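Komby 街区模型底板系统

产品首页 / 公众参与工具 / 桌面规划

适用:街道更新讨论、公共空间前期研究、建筑与规划教学、社区工作坊
起订:一套
语言版本:中文、英文标签可选

做城市更新的人大概都有过这样的经历:会议室墙上挂着漂亮的总平面图,居民坐在下面,看了十分钟,第一个问题是“我家在哪儿”。图纸是画给会看图的人看的。我们喜欢图纸,也天天画图纸,可是到了要跟整条街的住户、店主、学校老师一起商量事情的时候,桌上还是得有个能上手搬的东西。Komby 就是为这张桌子做的。

它是一套可以拼接的街区模型底板,配上成组的体块、路面条、树木和标签。底板拼起来是您那条街的地形和地块,体块拿在手里是楼、是院墙、是骑楼、是公交站。谁都可以伸手把一栋楼挪开,看看后面的广场能不能晒到太阳。我们在 Killville 第一次把它摆出来的时候,有位老太太把整排商铺往后推了一指宽,说这样她推着买菜车就能过去了。后来那条人行道的讨论,全是从这一指宽开始的,真是太好了!

一套里有什么

标准套装共 268 件,分装在 6 个带盖托盘里。底板是桦木胶合板,边缘有榫口,正反都能用:正面刻了浅浅的方格,反面留白,可以直接铺打印的卫星图或地形图。体块用实心榉木,分三种层高,叠起来以后高度和真实楼层对得上。路面条是软木,压在底板上不容易滑,车行道、自行车道、人行道颜色各不相同。

树是我们自己最得意的部分(也是改得最多的部分)。早期版本的树冠是泡沫做的,两场活动下来就秃了。现在改成羊毛毡,插杆用黄铜,小孩攥在手里走来走去也没关系。行道树有大小两种,另外有一种矮矮的灌木条,拿来做绿化带或者街角花池都很合适。

标签夹可以立在任何体块上,空白卡片用铅笔写,擦掉再写。很多组织者一开始不太在意这个小零件,用过一场之后都会回来多要一些。

比例与拼接

默认比例为 1:500,一块底板正好放得下一个小街坊。如果讨论的是一个路口或者一所学校的门前空间,建议选 1:200 的那一组体块,底板不用换。两种比例不要混在同一张桌上用,住户会以为您在偷偷把楼做矮。

底板之间用榫口相连,不需要胶水和工具。拼好以后可以两个人平抬着走几步,不会散。如果街道有明显的坡度,可以加购坡地垫片,垫片是一片一片叠加的,每片对应半层楼高。Grigaitė 老城那种弯来弯去又一路上坡的巷子,我们也拼出来过,花了一个下午,拼完大家围着看了好久,连路过的快递员都进来指了指他每天卸货的位置。

体块的尺寸没有照搬哪一座城市。我们翻了很多地籍图,最后选定的几种面宽,能凑出大多数沿街建筑的样子:窄面宽的老铺子、中等面宽的住宅楼、占掉半个街坊的学校或者市场。遇到奇形怪状的地块,您可以把平面图发过来,我们帮着切几个专用体块,切割费按件算,价格在报价单里写明。

怎么用它开一场讨论会

我们不规定流程,但有一种开法反复用下来都很顺,写在这里供参考。

先摆现状。把街道今天的样子原原本本拼出来,包括那个没人喜欢的变电箱和停满车的空地。让到场的人先改错,告诉您哪棵树早就没了,哪扇院门其实从来不开。这一步常常要花掉半小时,请不要省。

再发限制条件。消防通道、地下管线、日照要求,用红色的细条标在底板上,红条是不能动的。住户对这些限制的理解力远比我们以为的强,前提是看得见。有了红条,后面的争论就落到了实处,大家会自己去找能腾出来的地方。

然后分组动手。每桌六到八人比较合适,人再多就会有人一直站在外圈。给每组的时间不要太长,52 分钟左右够了,我们试过更久的,后半段基本在聊别的。

最后拍照、记标签。每一版方案从正上方拍一张,再蹲下来从行人的视线高度拍一张。蹲下来拍的那张往往更有用,很多在平面上看着开阔的广场,从人的高度一看,四面都是背墙。

Reet Rozīte 在我们这里负责工作坊培训,她有个习惯很值得学:每一轮结束以后不急着收,先请每组指着模型讲一分钟,讲的人必须是这一轮里话最少的那位。她带过的场子,安静的人最后都讲得很起劲。

从模型回到图纸

模型桌上定下来的东西,总要变成设计团队能接着用的资料。底板正面的方格带有行列编号,每栋体块的位置都可以用编号记下来,填进随套装附送的记录表。表格是纸质的,也有电子版,填完以后设计师对照着就能在制图软件里还原。

有人问过为什么不做成带芯片的、自动识别的。我们认真试过一轮。识别是能识别,可是桌子上多了线和屏幕,大家的眼睛就都去看屏幕了。所以现在的版本没有任何电子零件,插上电的东西留给后面的人去做。

和规划文件配合时,建议把模型照片和记录表一起放进公众意见汇总里,注明是哪一组、哪一版。Plosarham 的街道办公室就是这么做的,三个方案的照片并排印在折页上,发到每家信箱,居民一眼就认出哪一版是自己那桌搭的。到了 March 的第二轮会,来的人多了一倍,好多人是拿着折页来的!

我们也常被问到,模型讨论会不会让设计水平变低,什么都往中间折。以我们的观察,恰恰是搭过模型的住户更愿意支持大胆一点的方案。抽象地问“你愿不愿意门口多一栋四层楼”,多半得到一个不愿意;把四层楼放到桌上,底层留出过道,旁边种上树,大家就开始讨论底层开什么店了。 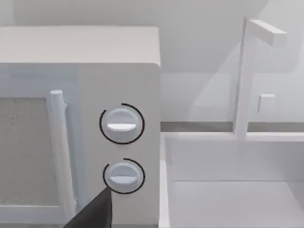
存放和运输也值得讲一讲。六个托盘叠起来可以放进普通轿车的后备箱,底板另装一个帆布袋,有肩带。托盘内衬按零件形状开槽,收的时候缺了哪件一眼就能看见。木件怕潮,请不要长期放在地下室或者阳台;如果底板受潮微微翘起,平放在桌上压几本厚书,过两天就平了。毡树脏了用软刷干刷,沾了咖啡就用凉水轻轻按洗,阴干。

教学版

给建筑系和中学准备的教学版,体块数量少一些,多了一组可拆的立面片:骑楼、阳台、店面橱窗、实墙,可以插在体块正面。学生最容易忽略的就是建筑和街道相接的那一层,有了立面片,他们会为一个橱窗该开多宽争上半天。教学版附一本三十多页的练习册,从“把你上学的路搭出来”开始,到“给一条没有树的街找出种树的位置”结束,中间的练习可以打乱顺序用。

练习册的主笔是 Darius Sepp,他教了很多年城市设计,写东西一点不啰嗦。书里我最喜欢的一个练习叫“借地”:每组只准动现有停车位,看能换出多少可以坐的地方。规则简单,结果每次都不一样,我自己玩过好几回还是上瘾。

租用

如果一年只办一两场活动,租用更划算。租期以 30 天为一期,含往返运费,丢失少量小件不另收费(树最容易丢,我们心里有数)。租用期满想留下来的,第一期租金可以抵扣购买款。旺季请提前联系,我们手上能出租的套数有限,寄出前每套都要重新清点和打磨。

常见疑问

底板能不能铺自己打印的图?
可以。按底板尺寸打印,四角用附带的小铜扣压住。哑光纸最好,光面纸在灯下反光,坐在对面的人看不清。

体块可以上色吗?
水性颜料和铅笔都可以。木件出厂时只上了薄薄一层植物油,颜料能附着。不过上色之后就不能按租用套装归还了,请先确认手上的是购买版。

小孩子能用吗?
六岁以上没有问题,更小的孩子请有大人陪着,铜质插杆的尖端虽然磨圆了,终究是细的。我们很鼓励带孩子来,他们会搭出大人想不到的东西,比如一条从学校直接通到冰淇淋店的滑梯。

缺件怎么补?
每个零件都有编号,印在托盘盖内侧。写信告诉我们编号和数量就行,旧版本的零件也一直在做。

能不能定制我们城市的地标?
能。请提供平面轮廓和大致高度,有照片更好。我们倾向于把地标做得简单,认得出来就可以,做得太细,大家就舍不得挪它了。

订购与咨询

来信请写明街区的大致范围、打算用的比例和预计参加人数,我们会回一份清单和报价。附近有展示点的话,也欢迎先去摸一摸再决定。展示点的桌子常年摆着一条拼到一半的街,您可以接着往下拼。

相关产品:坡地垫片组 / 立面片补充包 / 空白标签卡 / 水岸与桥梁组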